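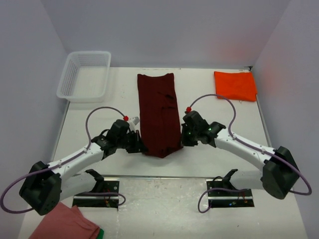
Why did the left arm stop in the middle of a fold when nothing was in its way?

Its cable had run short of slack at the wrist, the gripper dropped off the bus for a moment, and the controller treated the lost link as a collision.

Home | Notebook | Cells | Faults | Search

Dorau folding cell, June, bench notes

Fault code 2819 on the left arm, first seen at 10.40 during the long-strip fold. Text reads "external force limit". Right arm halted with it, as it should. Both grippers stayed closed on the hem, so the garment had to be released by hand from the pendant.

Checked in this order:

Payload setting. Correct on both arms.
Force limits. Same as last month, no edits in the change log.
Gripper log. Link lost on the left unit, then the force trip 5 ms later. The order matters. I had read only the arm log up to then and wasted an hour on the payload.

Cable runs along the white forearm link and swings out in a loop past the elbow. With the wrist turned fully inwards and the gripper down at the lower left edge of the cloth, the section over the wrist pulls tight at the red connector. Reproduced it by hand with the drives off: link lamp goes out at the end of the turn, comes back on when the wrist is eased. Did this 5 times, same result each time.

Right arm has the same routing but more slack past the elbow. Could not provoke it.

Done so far: re-tied the left cable with a longer loop at the wrist, connector reseated, wrist travel cut back in the Rusby script. Trotska build left alone.

Not done: the controller still reports a lost gripper as a force trip. That is a safety matter as well as a nuisance, as anyone reading the pendant will look for an obstruction and may reach in while the gripper is still holding. Until it is fixed, on any 2819 press the stop first, then read the gripper log, then open the guard.

Soak run set for 2000 folds at reduced speed, maroon garment only. Started 15.20. Marino cell has the same cable kit and wants checking before its next long run.

2 comments | 5 shares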